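Wednesday is gripper day at our bench, and I have to say I look forward to it all week! We run a pair of hand-held grippers, and after 83 hours of use they need some proper attention: finger pads, jaw play, cables, the lot. I used to rush it. Then Marlene Fagundes showed me how she does hers, and now I take my time and enjoy it.

Pads come first. Ours have a fuzzy textured face, and that texture loves to hang on to fine grit. I go over each one with a dry nylon brush, always from the bracket out toward the tip, and then again with a bit of lint-free cloth wrapped around my finger (no solvent, it eats the glue). If a pad has gone shiny in the middle, swap both. A new pad facing an old one pulls everything to one side, and you'll chase that for days.

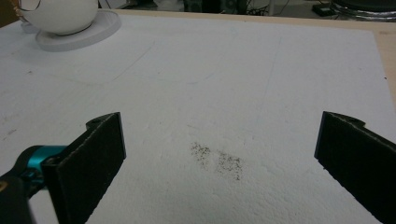

Next come the pad screws. Derek Haslam swears by 18 on our little torque driver and I've settled there too, after cracking a bracket at 23. Snug them one side at a time, open and close the jaws 8 times by hand, then check them again. They nearly always give you another sliver of a turn!

After that I like to try the jaws on small, awkward things. Keys are great for this, and so is anything on a cord, because a cord is thin and floppy and will slide right out if the pads don't meet square.
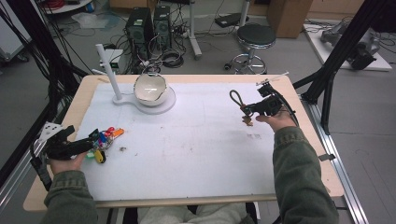
Cables are the last job, and the one I skipped for far too long. Hold the gripper up high, turn your wrist both ways, and feel for any tug at the connector. Mine was a touch tight at full reach, so I've let out a little slack and will check it again next week. I still have to order more pads from Villetti.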